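**From the Arm Room: mice, mice, and more mice**

*By Esi Asante*

A happy new year to everyone at Sivell, and to those of you who read this over at the Lindqvist building as well! I promised Fraser Lamont I would keep my section short this time, and I can already tell that I won't, so get yourself a cup of something and settle in.

Those of you who stopped by before the holidays will remember that we were finishing up the folding work, which gave us a lot of good examples and a few gray hairs. We have now moved on to what we are calling the desk set. The idea is simple enough to explain to my aunt (I tried it on her over dinner, and she followed me nearly to the end). We want the two arms to learn how to put small office things where they belong, and we want them to learn it from us. So one of us sits down at the controls, guides both arms through the job from start to finish, and every camera and every joint gets recorded the whole way through. Do that enough times, with enough small differences between one run and the next, and the learning system has something to chew on.

The first job in the set is computer mice into a tray. I know, I know. It sounds like nothing at all. But a mouse is a slippery little customer, rounded on top and narrow at the sides, and if you come at it from the wrong angle it scoots away from you across the table like a bar of soap. Ka-ming Cheung, who wrote the task sheet, chose it for exactly that reason, and I have only grumbled at him a little.
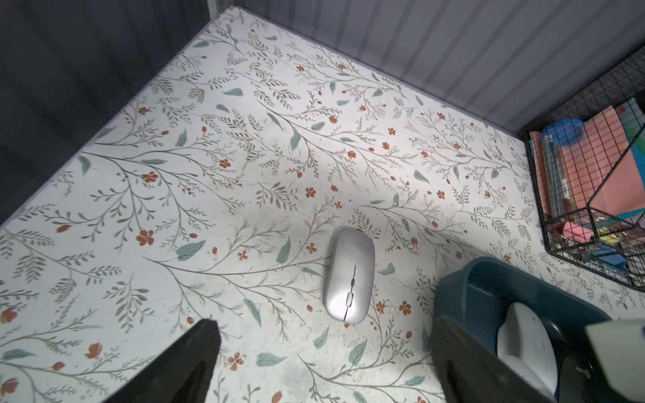

*A wrist camera's look at the silver mouse on the flowered tabletop.*

I'm fond of the wrist views. When you review a run from the side cameras, you see the big sweep of the arms and you think, well, that went nicely. Then you open the wrist view of the very same run and find out how much wobbling and second-guessing there was in the last little stretch before the grab. Bezawit Tilahun has been going through them with great patience, and she marks the moment where the fingers first touch and the moment where they let go. She asked me to pass along that a slow, steady approach is worth far more to her than a fast one, and that if you miss, please just back up and try again in the same recording. A recovery is a fine example too! What we can't use is the run where somebody sighs, stops the arms, and reaches in with a hand.

A word on the tabletop, as I have had more questions about it than about the robots. Yes, we are keeping the botanical print. We talked about going back to plain white, and Stavros Dumitrescu made a good case for it, but a patterned background gives the system a bit more to sort through, and real desks are seldom tidy. Plain white will get its turn in February. The same goes for the baskets and organizers around the edges. Please leave them where they are during a session, even if your pencil case is in there and you want it back. We'd like the surroundings to change between sessions, when we choose to change them, and to hold still in the middle of one.

Now, the two-arm part. When we planned this job, most of us imagined that one arm would do all the picking up and the other would more or less keep it company. It's much livelier than that.

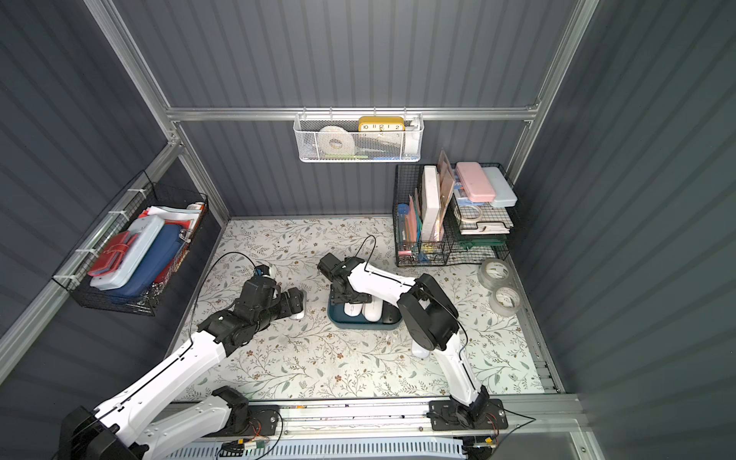

The task sheet asks you to use whichever arm is nearer, and to let the two work at the same time whenever it's safe. That takes some getting used to. My own first attempts looked like a person patting their head and rubbing their stomach, and I had one gripper waiting politely in midair for ages while I sorted out the other. Fraser, on the other hand, took to it right away, and he says it's all the years of playing the accordion. I'd suggest that newcomers do a few practice runs with recording off, moving one arm at a time, before trying both together. Watch the cables as well. They have plenty of slack, but an arm that twists the long way around will use it up sooner than you think, and then you're done for the afternoon while Stavros straightens everything out.

We have settled on 20 good runs per person per session, with a 10-minute break whenever you feel your attention going. Please do take the break. Bezawit can tell from the recordings when somebody has gotten tired (the grabs get sloppy and the releases get high), and those runs mostly end up in the discard pile anyway. Between runs, shuffle the starting positions. Turn a mouse sideways, put one right up near the tray, put another farther back, swap a light one for a dark one. If you find yourself laying them out the same way every time, and we all do it without noticing, the printed layout cards from Misitz are in the top drawer. Draw one and follow it, even when it looks awkward.

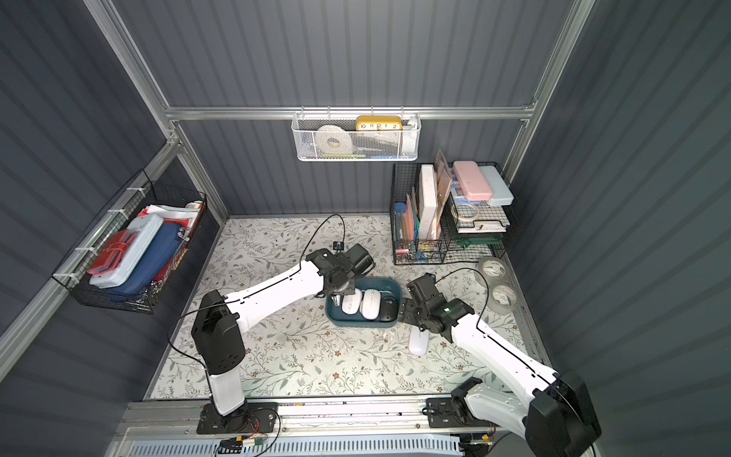

One more thing that came up at our last meeting is what counts as finished. Ka-ming's sheet says that a mouse is placed when it's resting flat on the bottom of the tray and both fingers are clear of it. Leaning on the rim doesn't count, and neither does lying on top of another mouse, though I did argue for that one. At the end of the run, bring both arms back to their resting poses before you stop the recording. It's an easy step to forget when you're pleased with yourself, and without it the system never learns how to leave the tray alone.

When you save, pick "desk set" from the list in Flelard and add a short note if anything odd happened. "Dropped once, picked up again" is plenty. We don't need an essay, and yes, I hear you laughing.

We still have open seats on the sign-up sheet for the later part of the month, mostly in the mornings. No experience is needed, and I'm glad to sit beside anybody for a first session. If you'd like a look before you commit, come by and watch a run or two. The door sticks, so give it a good push.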